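July 2, 2019

Budget day, so mostly spreadsheet and not much else. We have until the end of the month to spend what's left of the Brededness money and I'd love to not do it in a panic like last time!

First thing – fingertip pads. I went through the drawer and we have 61 good ones left, which sounds like plenty until you look at May, when we went through 57. Zorent will do a box of 100 at the old price if we order before the quote runs out, so I'm putting that down as a definite yes. I also want spare marker blocks printed at the same time (ours get scuffed and then tracking goes funny and we lose half a morning).
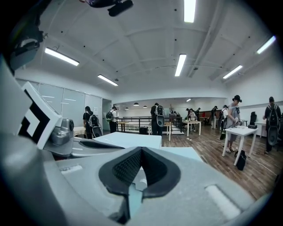

Second thing is backpacks and cables. I keep going back and forth on whether to buy more full sets or just fix up the ones we've got. Olmedo's quote for new straps and battery packs came to some 76 dollars a set, way less than I was expecting, so I'm leaning toward repair now and new sets in the fall. Floor cable covers too, please, somebody remind me. They're cheap and I forget them on every single order.

Props are the fun part of the list. Toy kitchen stuff holds up pretty well but hinges go first, so anything with a door I want two of. Plates and play food are nearly free, just throw them in.

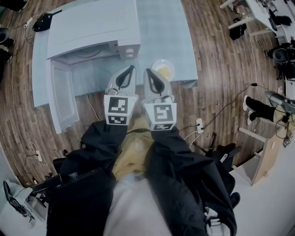

Trillstead also wants to sell us a small arm on a two-year lease. Nice demo, I liked it a lot, but the service plan is priced separately and it about doubles the monthly cost. Asked them for one number with everything in it. Until I get that it stays on the maybe page.

To do: send Zorent the PO, ask Olmedo about lead time on batteries, check if tables come out of our budget or the building's.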